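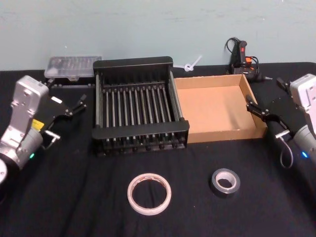 采购表第三版发到我邮箱的时候，双臂那一行的数量还是2，单价那一栏还是空的。

我在财务部管设备预算，管了很多年。空着的单价我见得多了。空着，就是说对方还没想好要从你口袋里掏多少。

Sostico的销售把会约在他们的演示间。我们去了四个人：厂长、工艺主管、工会代表，还有我。厂长走在最前面，步子很快，像是去接新车。工艺主管抱着一本厚厚的文件夹，里面是包装线过去一年的停机记录，他一页都没翻开过。工会代表手里什么都没拿。

演示间在二楼，地毯是新的，有股胶味。销售给每人发了一瓶水，一本册子。册子封面上写着：“让Wanda替您伸手。”Wanda是那套系统的名字。我问为什么叫Wanda，销售说总部起的，市场调研过，客户听着亲切。我把这句话记在册子背面，旁边打了个问号。

“今天看的是整理任务，”他说，“日用品，形状不一样，材质不一样，最能看出水平。”

“我们包的是阀门。”我说。

“道理是相通的。”

厂长点头。他点头的时候我就知道这个上午要花掉多少钱。

左边那只手先动，往里伸了一截，停住，又伸了一截。右边那只慢半拍，在纸箱边上悬着，很久没有下去。销售一直在讲话，讲得很顺，声音正好盖过电机的声音。他讲到“柔性”，讲到“换产零成本”，讲到Villanueva那边的工厂已经上了十二个月。我看着纸箱。讲完一整段，纸箱里还是什么也没有。

“它在想。”销售说。

工会代表第一次开口：“我的人要是站在线上这么想，班长早骂了。”

工艺主管笑了一下，看见厂长没笑，就把水瓶拧开喝了一口。

后来它到底还是把那卷灰胶带放进了箱子。放得不算轻，胶带在箱底弹了一下，歪着靠在箱壁上。销售鼓掌，厂长也鼓掌，我手里拿着笔，没法鼓。我问他，刚才那一下能不能再来一遍，胶带换个方向放。

“当然可以，”他说，“不过要重新标定，今天时间上可能……”

我说没关系，我们不急。

厂长看了看表。

没有再来一遍。我们被请到隔壁吃点心，点心很好，有一种带芝麻的小饼，我吃了三块。

回来的路上厂长坐副驾驶，头也不回地问大家觉得怎么样。工艺主管说，感觉方向是对的。这种话写进会议纪要里最省事，谁也不会因为它丢饭碗。工会代表看着窗外，说他要先知道夜班怎么排。我说我要先看到单价。

单价是一个星期后来的，附在一封很长的信里，排在第七页。我先翻到第七页，然后才从头看。

机械臂本身倒不吓人。吓人的是它后面跟着的那一串：底座，夹爪，备用夹爪，控制柜，安全围栏，软件授权按年收，远程支持按次收，现场支持按天收，差旅另计。夹爪的指尖是易耗品，写得很小，一包400块，没说一包有几个，也没说一包能用多久。我打电话去问。销售说看工况。我说工况就是阀门，每天两班。他说那要评估。我问评估收不收费，他停了一会儿，说首次免费。

我在表上加了一行：评估，首次免费，第二次不详。

Flirkum的报价比Sostico低一截。我原本对他们有点好感，因为信只有两页。等我去问交货，他们说要等到第二年一月，而且不包安装。不包安装是什么意思？就是货到了，卸在你门口，箱子你自己拆。我想象了一下我们机修班那几位围着两个大木箱站着，手里各拿一根烟。厂长说可以找第三方。我说第三方的钱写在哪一行？他说你先空着。

于是我的表上也有了一个空格。我看它很不舒服，下班前填了个数，第二天早上又删掉了。

工艺主管那本停机记录，后来是我借来看的。他有点意外，说财务也看这个。我看了两个晚上。包装线停机，一大半是因为等纸箱，纸箱送晚了，或者送来的规格不对。其次是封箱机卡带。人手不够排在后面，而且集中在节前那几周。

我拿着本子去找厂长，说，纸箱不来，多贵的手也只能在那里悬着。

他说你这是抬杠。

我说我在演示间亲眼看它悬了半天。

他说那是演示，现场会调好的。然后他把声音放低，说集团那边今年要看自动化的占比，每个厂都要报，我们报零，难看。我这才听明白。这笔钱买的东西，原来在另一张表上，那张表不归我管。

我回去重新算。按难看不难看，我不会算，只能按我会的办法：一个阀门从传送带到箱子里，现在花多少人工，换成机器花多少，差额拿去填总价，要填几年。销售给的册子里有一张图，说两年回本，线画得又直又漂亮。我问过他这条线是怎么来的，他发来一个表格，里面每天按二十四小时算，一年三百六十五天，成功率那一栏写着一百。我把小时改成两班，把天数改成我们的日历，把成功率改成九十，指尖按每月一包放进去。线就趴下了，一直趴到表格右边界还没有抬头。

改九十的时候我犹豫过。我没有依据，只见过一次成功，一次就是百分之百。可是那一次前面的等待该怎么算，册子里没有这一栏。

我又加了一项，叫“等待”。单位写了秒，数值空着。

预算会定在五月的一个星期四，议程上印着2018年5月17日，设备更新排在食堂换灶和屋顶防水之后。食堂换灶争了很久，灶是两千多块的事，准确地说是2,304块，每个人都用过灶，每个人都有意见，连电子打火还是明火都吵了一轮。到了机械臂，屋里反而安静了。数字后面的零多到一定程度，大家就开始低头看自己的杯子。

厂长讲了十分钟，用了册子里的图。他讲得比销售好，因为他自己信。

轮到我，我把改过的表发下去，一人一张。我说，我不反对买。我说的是先买一只，租也行，放在三号线末尾，纸箱的事同时去解决，跑满三个月，每天记，放成几次，掉几次，停多久，指尖换了几包。三个月以后我再来这间屋子，把空格填上。

“一只手能干什么？”有人问。

“我们不知道两只能干什么，”我说，“差别没那么大。”

工会代表问，记数的人算谁的工时。这是那天下午最好的一个问题，我没有答案。我在表格最下面又画了一行。

厂长说，Sostico不单卖一只，人家是成套的。我说我问过了，单卖，只是没有折扣。他看了我一眼，大概是没想到我会打这个电话。我其实打了三个，前两个都被转去听音乐了。

最后没有表决。会上说再议，记录里写的是“原则同意，细化方案”。这几个字我在不同的纪要里见过很多回，有的后来买了，有的没买，东西买了以后堆在库房里的也有，去年盘点的时候我还给其中一台贴过标签。

散会后销售的电话打进来，问进展怎么样，又说季度末有个特别价格，几乎是成本价，只到月底。我问他那包指尖里到底有几个。

他说他去查一下。

我拿着话筒等，听见那头有人在走动，还有芝麻饼的包装纸，或者是别的什么纸，窸窸窣窣响。窗外送纸箱的车到了，比单子上写的晚了四十分钟，司机下来敲门卫的窗。

“您还在吗？”销售回来了，“是这样，这个要看型号。”

我翻开表，问他型号怎么写。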